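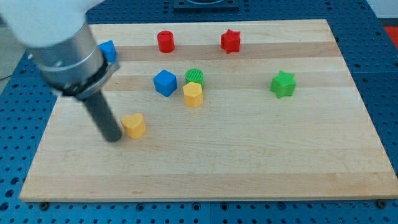 Raltside, season 2

Sunday, August 15, 2021

I finished the second season of Raltside last night. It has eight episodes and I watched them over two weekends, which was a little too fast.

The first season ended with Sisay leaving the port and her brother taking over the boat. Season 2 picks up in June of the next year, and for the first 30 minutes you don't know where she is. I liked that. The customs office plot takes up most of the middle and I could have done with less of it. Episode five is mostly people reading files.

Eldana Mamo is the reason to keep going. She plays Sisay as tired and short with everyone – even the people helping her – and the kitchen argument in episode six is the best thing in either season.

The finale runs 80 minutes. The chase could lose ten of them. I also still don't understand who paid for the warehouse, so if you caught that, leave a comment.

Next up is Drulness. My sister has already seen it and says the dubbing is bad, so I'll use subtitles.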